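The Second Life of a Small-Town Lost and Found

By Darcy Pirihi

The bus station in Trulldale closes its ticket window at six, but the door beside it stays open until the last coach leaves for Lonodby. Behind that door is a room with steel shelves on three walls, a desk, and a ledger. Everything left on a seat, under a seat, or in the overhead rack of a regional bus ends up here sooner or later.

Last year the room took in 2,787 items. Of those, 732 went back to the people who lost them. The rest were sold, given away, recycled, or thrown out.

Those numbers are better than they used to be. Before the current system, drivers kept what they found in a box at the front of the bus and emptied it when it got full. A jacket left in Trulldale in the morning could be in Lonodby by night and back again the next day. Riders who called were told to try the other end of the line. Many gave up after the first call.

Now each driver bags what is found at the end of a run and writes the route and the time on a tag. The bags come to one room, and one person enters them in the ledger before they go on a shelf. Phones, wallets, and keys are locked in the desk. Clothing hangs on a rail. Food is thrown out the same night.

The Lyimo brothers, who ran the station cafe for many years, remember the old box well. The older one once found his own hat in it, a full winter after he had stopped looking. He still wears it.

What people leave behind changes with the weather. Umbrellas peak in spring, as you would expect. September brings school things: lunch bags, gym shoes, calculators, library books. Gloves start to turn up with the first frost, nearly always one at a time. The room keeps single gloves longer than pairs, on the idea that the owner still has the other one and a reason to come looking.

Drink cups and water bottles are a problem all year. They are the most common thing found and the least likely to be claimed. A cheap cup is easy to replace, and few people will make a trip across town for one. Good steel bottles do a little better, especially if there is a name on the bottom.

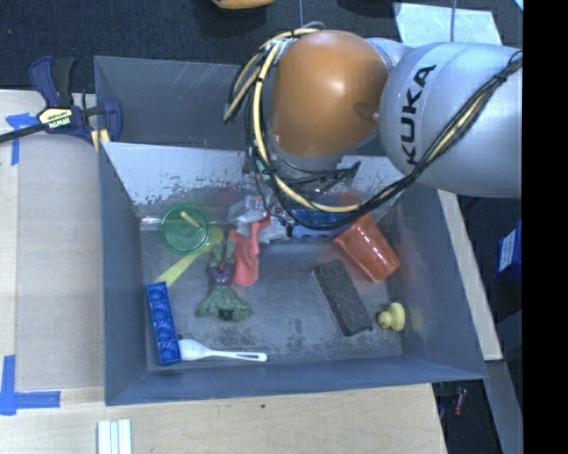
How long does a lost and found have to keep what it takes in?

It depends on where you live and what the thing is worth. Many states have laws on found property, and some ask for money and valuables to be turned over to the police. For everyday items, transit agencies and stores often set their own limits. Trulldale keeps clothing and household goods for 2 months and throws out anything that could spoil right away.

When the time is up, the shelves are cleared. Coats and blankets in good shape go to a shelter in Lonodby. Books go to the library sale. What is left is put out on tables in the waiting room, where most things are priced at a dollar or two. Strollers and suitcases cost more. The highest price anyone can remember was for an accordion, which sold to a music teacher who had come in to ask about a scarf.

The sale money pays for tags, bags, and the phone line. It does not pay for the clerk's hours, and that has been a sore point at budget time. The bus company has twice looked at handing the work to an outside firm that would store everything in a warehouse and mail items back for a fee. Riders spoke against it both times. Older riders in particular said they would sooner walk in and point at a shelf than fill out a form.

The town of Sorano, two valleys over, went the other way. Its bus line now lists found items on a web page, and owners claim them by describing a detail that is not on the list. Clerks there say the page has cut down on phone calls, though it has also brought in more false claims, mostly for headphones.

If you lose something on a bus, call the same day if you can. Give the route, the direction, and where you were sitting. Describe the thing by what makes it different from others like it. "Black backpack" fits half a shelf. "Black backpack with a broken zipper and a green key ring" fits one bag.

It also helps to put your name on things. A strip of tape with a phone number is enough. The clerk in Trulldale will call any number she finds, and she tries each one three times before the bag goes back on the shelf.

The room is open from 10 in the morning until the ticket window closes. Bring some form of ID for phones and wallets. For gloves, bring the other glove.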